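From: Gudrun Rustad
To: gripper-users list
Date: 3 Aug 2021
Subject: Re: ribbed pads on the hand-held, soft goods

Hi all, and a special hello to Arlo, who asked such a good question and then had to wait while I dug myself out of other work!

> Arlo Doucet wrote:
> We're still on the smooth Pokeo fingers and they skate right off felt.
> Has anyone tried the ribbed ones on anything softer than a box?
> And does the wide lens show enough past the fingertips to be useful?

Yes and mostly yes. We've had the ribbed Totenine pads since January, and I have 244 recordings with them by now, plus a drawer full of Jalteo ones I keep meaning to get back to. I've been working on the long table by the bookshelves, plant and all (I like a busy background for this).

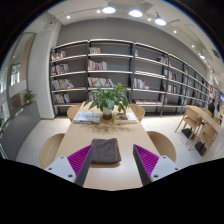
*Magenta ribbed fingers, open, with the folded dark cloth between them.*

Cloth first. The ridges do best on a folded edge, so I come in low and let one tip get there a little ahead of the other. If you pinch straight down on the top layer, you tend to get only that layer, and then you're chasing it across the table like I was for most of a morning.

The zigzag case is the one I'd really suggest for your comparison, Arlo. It's padded and flat with a nice thick front edge, and the bold stripes make it easy to judge your angle when you play things back.

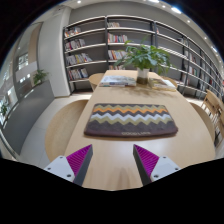
## What I'd try first

- Start well back from the case with the fingers spread, and close slowly.
- Do 16 tries per pad set before changing anything, even if the first 5 are awful.
- Keep the Azimi controller on its gentle setting for felt.

As for the lens, you lose the corners, but the chairs and shelves stay in view even when the fingers are right over the case, and that helps tracking a lot. 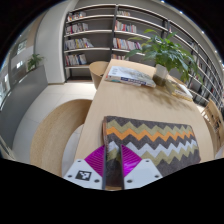
I'd still like to hear from somebody running smooth and ribbed fingers on the same arm, as all of mine is by hand and my wrist is surely doing some of the correcting. Arlo, if you want my notes, just write and I'll send the whole messy folder!

Warmly,
Gudrun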